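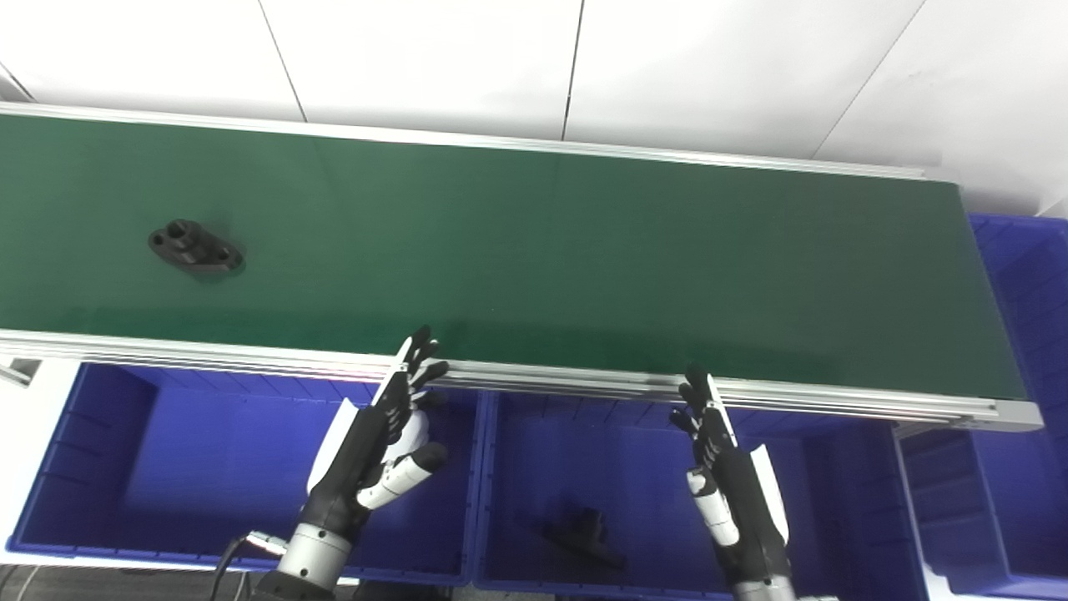 Erholm, November

Section 4. Setting up the Grurnitov sorting kit at a belt

The Grurnitov brochure says the two-handed kit is "ready to sort in 14 minutes." Plan on 46. That is what our third set-up at the Lendness line took, with the tools already laid out.

1. Lock out the conveyor before you bring the robot near it. The kit's own stop button cuts power to the arms and leaves the belt running.

2. Set the bins side by side below the near rail. We use blue plastic ones. The vendor sells its own bins and claims they improve sorting. We saw no difference.

3. Park the robot facing the belt, with both hands on the near side. Raise the hands until the fingertips clear the rail.

Caution: The brochure calls the fingers "self-protecting." Treat that as a sales claim. Keep them off the rail whenever the belt can move.

4. Assign one part type to each bin in the Koech software. Start with two types that look nothing alike, such as a flanged fitting with an oval base and a T-shaped part. If the kit mixes up those two, stop and call support.

5. Place one fitting on the belt by hand, base down. Leave the belt off and run a single pick.

Note: Dark parts on a green belt should be easy to find. If the software misses one, check for glare on the belt before you agree to buy the "advanced vision" add-on.

6. Repeat step 5 with the part turned a quarter turn, then with the boss facing away from the robot.

7. Clear everyone from the line, remove the lockout, and run the belt at its slowest speed. Go faster only after a full bin with no wrong parts.

Note on service life: The vendor quotes 3000 picks between finger inspections and gives no part weight for that figure. Ask for it in writing. Until you have it, inspect the fingers at every shift change.

For cable routing at the wrists, see Section 5.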